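Matte tops: uneven sheen after cleaning
Finishes and Maintenance > General

snicgiolla
Posted 9:12 am
I look after a set of worktables, all with a flat finish, all bought through Mulligan in the same order. After a year of use the sheen is no longer even. In low side light there are smoother-looking areas in the middle, where most of the handling happens, and the edges still look as delivered. Cleaning has been a damp microfiber cloth daily and Drokeo neutral cleaner once a week, diluted to the label rate. No wax, no polish, no oil.

I have read two explanations. One is burnishing, where rubbing flattens the high points of the matting agent and the gloss goes up. The other is residue, meaning cleaner solids or skin oil filling the low points. Both give a shinier patch. The treatment is opposite in each case, so I would like to know which one I have before I do anything.

There are also a few fine scratches. Those don't bother me much.
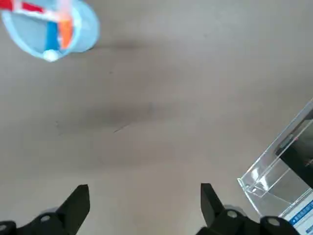 What is the simplest way to tell a burnished area from a residue film?

tallowpit
Posted 9:40 am
Clean half of the shiny area with a 50/50 mix of isopropyl alcohol and distilled water, let it dry for 10 minutes, and compare the two halves under a low lamp.

If the cleaned half goes back to flat, it was film. If both halves look the same, the surface itself has changed and no cleaner will bring it back. Try the underside or a hidden corner first. Alcohol will soften shellac and some lacquers at once, and you haven't said what the finish is.

snicgiolla
Posted 10:05 am
The paperwork says "Ganura flat, two-component." I take that to be a waterborne polyurethane with a crosslinker. Mulligan could not tell me more than that.

dquinlan
Posted 10:31 am
Dymphna Quinlan here, I did shop finishing until a few years ago. I would not start with alcohol. A crosslinked waterborne will probably survive it, but "probably" is doing a lot of work if the crosslinker was under-dosed, and on a large order it sometimes is. Start with distilled water alone and a new cloth. A good share of weekly cleaner film is still water soluble. Go up to alcohol only if water does nothing.

Also check your cloths. If they are washed with fabric softener you are laying down the film yourself every morning.

tallowpit
Posted 10:44 am
Distilled water won't touch skin oil. You end up running a test that can only give you a partial answer, then running the alcohol test anyway. One hidden spot, one drop, five minutes under a glass. If it doesn't go tacky, proceed.

dquinlan
Posted 10:58 am
A partial answer is what I want at that stage. If water lifts it, I know it is the cleaner and I know to change the dilution. Go straight to alcohol and you remove both films together and learn nothing about which one it was.

tallowpit
Posted 11:03 am
Fair point on separating them. I still think the risk is overstated.

snicgiolla
Posted 1:20 pm
Cloths were washed with softener. I have changed that. I will do water first, then alcohol, on separate patches.

A related problem is pen and marker. People write on things laid on the top and run over the edge. I have been taking it off with a melamine sponge. I suspect the answer is that I should not.
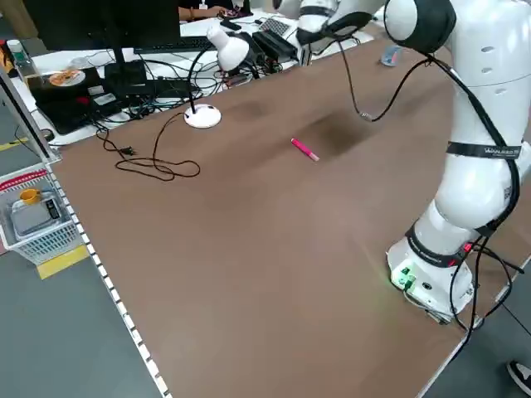

Pink marker near the middle of the table, cap on.

benchrow3
Posted 1:52 pm
You should not. Melamine foam is a fine abrasive. On gloss it leaves a dull spot and on a flat finish it usually leaves a shiny one. If the marks you treated line up with your shiny areas, that is your answer without any solvent.

For marker on a cured flat urethane:
Water-based marker: damp cloth, then a drop of dish soap. Blot, don't rub.
Dry erase: same, then a little alcohol on a swab if color stays.
Permanent: alcohol on a swab, short contact, change the swab each time it picks up color.
Ballpoint: same as permanent, and expect some to stay in any scratch.

dquinlan
Posted 2:15 pm
Agree with benchrow3. I would add a rinse with plain water after the soap. Dish soap left on a flat finish dries to a ring, and then you are back to the first problem.

The other thing is what gets slid across the top. Paperbacks and loose sheets do very little. Hardcovers are worse than they look, as the board corners are stiff and grit sits under the cover. Same with anything that has molded feet with a flashing line left on them.
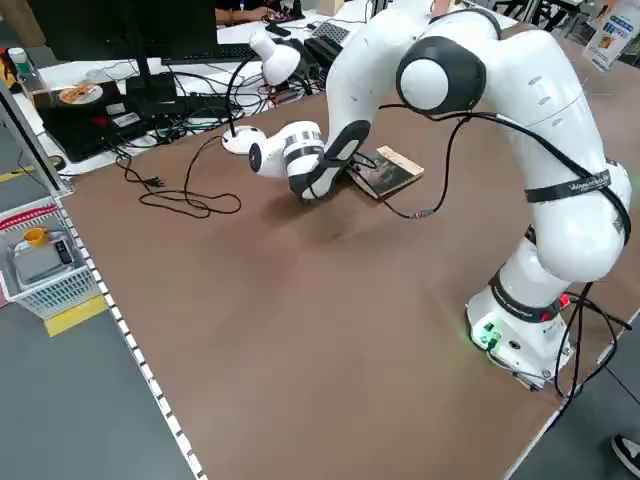
On our own layout table the wear matched the traffic almost exactly. The strip where job folders were pushed across to the next person went shiny in one season, and the area a hand's width to either side never changed. We put a felt runner on that strip and it stopped getting worse. It did not get better. Burnishing doesn't reverse, you can only bring the rest of the surface up to match it or recoat.

snicgiolla
Posted 2:48 pm
Is it reasonable to knock the sheen back with a gray pad instead of recoating? I have a box of Isetti pads, the ultra-fine grade.

tallowpit
Posted 3:02 pm
Reasonable, within limits. Straight strokes, full length of the top, light pressure, same number of passes everywhere. If you work only the shiny patch you will get a visible border. A flat finish is all in the top film and you don't know how much film you have.

dquinlan
Posted 3:19 pm
I'd leave the pads in the box. A pad gives a directional scratch and flat urethane does not have one, so from one side it will match and from the other it will look brushed. For a worktable it may not matter. For anything in a front room I would scuff and recoat with the same product.

benchrow3
Posted 3:26 pm
It's a worktable. Pad it.

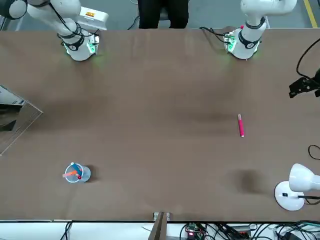
Brown top, thin dark rim along the near edge.

snicgiolla
Posted 5:30 pm
Results so far. Distilled water took off a faint film, visible on the cloth. Sheen dropped slightly on that patch. Alcohol on the second patch removed more, no tackiness, no color on the cloth. Under a low lamp there is still a difference from the edge, so I have some of each.

Plan is to halve the Drokeo dilution, rinse weekly, throw out the melamine sponges, and leave the burnished areas alone until October. If they are worse by then I will try the Isetti pad on one table only.

tallowpit
Posted 5:41 pm
Take a reference now with the lamp in a fixed position and write down the height. Mine is 8 inches off the surface. Memory is no good for sheen.

dquinlan
Posted 6:04 pm
And ask Mulligan for the Ganura batch numbers while they still have the order on file. You will need them if you end up recoating.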